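Charger and cable amnesty at the Pallgate branch

The swap shelf by the front desk is open again through June, and this year it takes chargers, cables and power strips as well as books and puzzles.

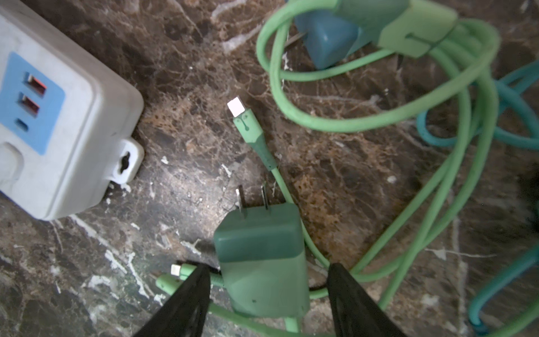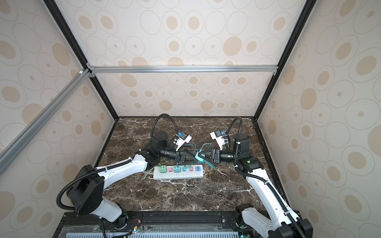
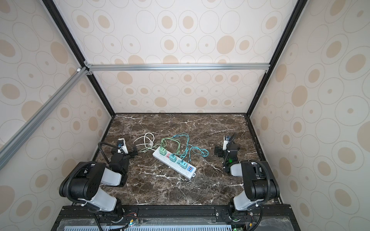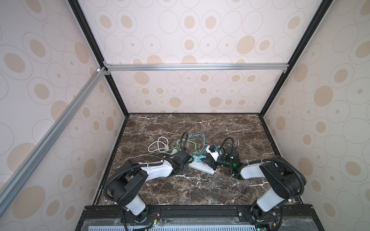 Photos: Witold Szczepańska

Most homes have a drawer of cords that fit nothing in the house. Bring yours in and take whatever you can use. There is no sign-in sheet and no limit, but please leave the shelf tidy for the next person.

We can take phone and tablet chargers, USB cables of any kind, extension cords and power strips. We can't take loose batteries, anything with a cracked case or bare wire, or cords longer than 30 feet. Batteries go in the red tub at Tomirus Hardware on the corner, which has agreed to keep it out all summer.

If you can, tie each cable with a bit of string and put a paper tag on it saying what it came with. "Old camera" is fine. "Works, tried it last night" is better. Last year we ended up with a box of adapters that went to scrap only because we had no idea what they belonged to.

A few things worth checking before you plug in a secondhand charger at home:

Read the small print on the case. The output should match what your device asks for. Look at the prongs -- if they are bent or wobble, leave it. If it gets too hot to hold, unplug it and don't use it again. Don't run a heater from a power strip, and don't plug one strip into another.

Anything left on the shelf at the end of the month goes to the Gramon recycling yard. The yard took 1254 pounds of small electrical items from the town last year and would like to reach 2000. The Srivastava bakery has offered a free roll to the first 100 people who bring something in, so ask at the desk for a slip.

The shelf is out from 10 a.m. until we close. Large items such as monitors and printers should go straight to the yard.

3 comments | 30 shares

Recent items
Summer reading forms are in
Parking lot to be repainted
Puzzle swap: missing pieces box
New hours for the copy room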